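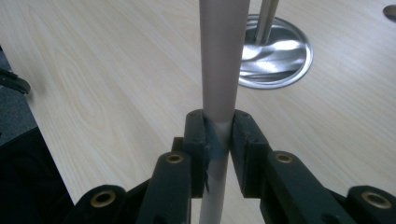
Welcome to Gronley Shop School! We started in September with 18 students and one long bench, and we still love the plain stuff best: tubes, tape, boards with a nice pale grain (we could talk about grain all day).

Our beginner class is called Kistimard. You learn to hold a tube steady, wrap tape snugly around it and trim the frayed bits.

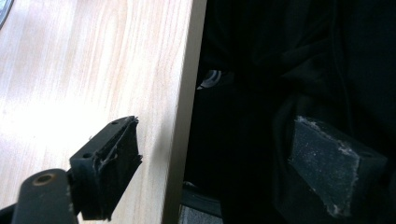
After that comes Zurklow, our wood class, where you'll sand faces and edges until your fingertips can't find a rough spot. It runs 20 evenings and people keep coming back for more!

Bring an old shirt. Tools are on us, and the coffee is strong.

Search this site Go

Filed under: About the School, Classes

Last updated: September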